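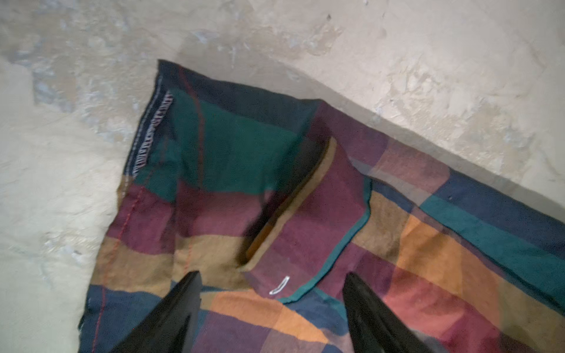

My tablet lives in the kitchen now. It started as the thing I read on in bed, then the battery got tired, and one day I propped it against the flour canister to follow a bread recipe and it never went back upstairs. If yours has ended up the same way, I have some habits to pass along, most of them learned after I'd already done something dumb.

First, the stand. You don't need to buy one. I used a cookbook holder for a year, and before that a big binder clip on a cutting board, with a strip of rubber shelf liner along the bottom so the tablet couldn't slide. Lean it back a little farther than looks right, or the first hard tap will send it over. And put it on the opposite side of the stove from your cooking hand. I'm right-handed, so mine sits on the left, and I've quit reaching across a hot burner to scroll (yes, I did that, and yes, I lost some arm hair).

The zip bag trick is an old one and I still love it. Gallon size, freezer weight, squeeze the air out and smooth the front flat. Touch works fine through the plastic. Sound gets a little muffled, so if I'm watching a video I leave the speaker end poking out of the opening. Don't leave it bagged while it's charging! It gets warm in there, and these things don't like that.

Flour is worse than water, in my opinion. It packs itself into the charging port and then one day the cable won't click in all the way. Turn the tablet off and work the fluff out with a dry wooden toothpick, going very gently along the back wall of the port. No metal, no pins, no paper clips. My neighbor Hagos Ejigu blew canned air into his with the can upside down and frosted the whole bottom edge, so keep the can upright if you go that way, and use short puffs.

For the screen I keep two microfiber cloths in the drawer, one barely damp and one dry. Damp first, then dry. Never spray anything straight at the glass. Greasy fingerprints sometimes need a drop of dish soap on the damp cloth, wrung out hard, followed by a second pass with plain water. Wash the cloths by themselves and skip the fabric softener, which leaves a film that smears all over everything.

Now the settings, and this is where I was slow. Set the screen to stay on longer while you're cooking. Mine used to go dark every two minutes, right when I had chicken all over my hands, and I'd be trying to wake it with my elbow. Look under the display settings for the auto-lock or screen timeout. Then set it back when you're done, or you'll come down in the morning to a dead tablet. I have a sticky note on the cabinet door for that.

Turn the brightness down too. An old battery lasts so much longer at half, and under the cabinet lights you won't miss it. If it's going to live on the charger, unplug it now and then and let it run down partway. I try to keep mine from sitting at 100 percent day and night.

Storage was my other headache. I'd been taking screenshots of recipes for years, and when I finally looked there were 1,083 of them, plus a pile of videos I didn't remember saving. It took me three evenings on the couch. I moved the good ones into one album called Dinner, deleted the rest, and got the thing updating again. Empty the recently deleted folder afterward or you won't see the space come back.

Ingrid Ruiz-Ortega wrote in to say she prints her top 8 recipes and tapes them inside the pantry door, so the tablet only comes out for new ones. I like that a lot and I've copied it.

One more, for cables. Wrap a little painter's tape around each plug and write on it what it belongs to and what month you got it. Mine says "kitchen, September." When a cord starts acting up I can see if it's the old one. And route it behind the toaster, well clear of the sink. I screwed a cup hook under the shelf and the cord hangs there when I'm not using it.

Next I want to try voice timers, if I can get it to hear me over the range fan.

Recent posts
Getting burnt sugar off a saucepan
What I keep in the drawer by the stove
Sharpening kitchen scissors with foil
Yeshi Araya's way of storing fresh ginger
Quieting a rattling range hood
Old phone, new kitchen radio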